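Narnley swaps out old cookers, 400 homes on the list

Narnley, 17 June 2023

The town's kitchen safety scheme opened for sign-ups this morning and the line was out the door of the Rainer Street hall before nine. Free wiring check, plus money off a replacement cooker if the old one fails. First come, first served.

The council has set aside enough for 400 homes. Each gets up to $100 toward the electrician and a bigger grant toward the cooker itself, paid straight to the store. Renters can apply too but need a signed note from the landlord.

"We had more calls in one week than all of last year," said Darius Lukoševičius, who runs the scheme. Most of them asking the same thing — do I have to give up my old one? No. If it passes, you keep it.

Mailers went to 3,749 addresses in May. Some streets in Kidport got theirs late, and the deadline there has been pushed back two weeks. Everyone else has until the end of the month.

Lorenz Aigner has fixed stoves in town for years and will do part of the checks. Loose terminals and tired cords are what he finds most, he said, and people shoud not wait for a burning smell. If the breaker trips when you turn on a hotplate, switch off at the wall and leave it off untill somebody has looked.

First visits start next week. The last ones run into September.

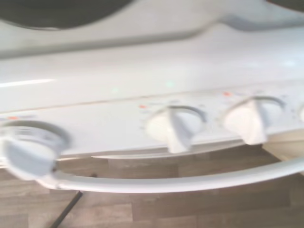 How to sign up

At the hall, Monday to Friday, 9 to 4. Bring a photo ID and a recent power bill. Forms also at the Zulard library desk.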